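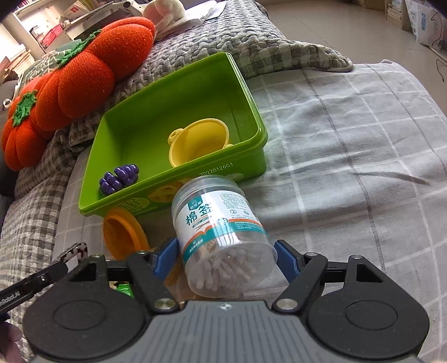

Bereket Alemayehu wrote back under the first draft that the list was too long, that the grippers plainly close on things, and that he would sooner have the order placed in October than read another page from me. I have left his remark in. The list is now longer.

PRE-PURCHASE INSPECTION: HAND-HELD GRIPPERS, BEDROOM TIDYING WORK
Jultham site, September 2023
Filled in by Kaj Overgaard
Supplier under review: Vestergaard. Other quote on file: Istura.

1. Finger pads seated square on both sides
OK. Pads are a wear part. Vestergaard's quote does not include spares. Istura's includes one set and is vague about the second.

2. Screws and bolts at finger joints tight
OK on the day. Check again after 200 grasps. The sales sheet says "maintenance free," a phrase I have met before.

3. Fingers close evenly, no side play
OK with hard round items. Not tested on anything heavy.

4. Grip on clear plastic
COMMENT. The jar of cotton swabs is a fair test piece, but it is rigid and has a lid. I would want a soft bottle and a bag on the list before anyone tells me the pads suit "all household objects."

5. Grip on soft toys and rubber toys
OPEN. No pass mark has been agreed. Prusdale asked for one in writing and got a brochure.

6. Pinch points marked, hands clear of linkage
NOT OK. No marking in the quote, no mention of it in the manual. Needs a line in the operator sheet before first use, whoever we buy from.

7. Straps and clips secured
OK. Look again at every handover.

8. Work surface
COMMENT. A bed gives under a box and the box ends up at an angle. Fine by me, as homes are like that, but the price we were given assumes the results from a flat table. I have asked for bed results and am still waiting.
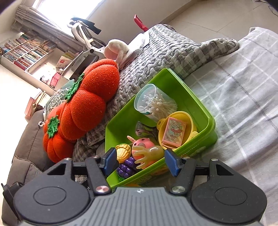
9. Small loose items off the floor before start
To be done by the operator. Add five minutes per session to the labor budget. The plan has zero.

10. Cost per unit
Vestergaard 493, Istura 729, both before shipping. Bereket reads this as a simple choice. Put two sets of pads and a service visit on the cheaper one and the gap gets small. Neither firm will put a repair time in writing.

11. Quantity
The plan says buy the full lot at once. I can support 2 units, used for a month, with a log of every dropped item. Whoever signs for more should sign this page too.

12. Training
OPEN. "Intuitive" is not a training plan. Who shows the night shift how to stop and reset?

13. Returns
NOT OK. Return window starts at shipping, not at delivery. Ask for it to be changed.

RESULT
Not released for purchase. Items 6 and 13 must be closed, item 5 needs a number. Items 4 and 8 can run alongside the trial if Prusdale agrees to pay for it.

Copy to Bereket, who may add his comments below this line and not in the margin.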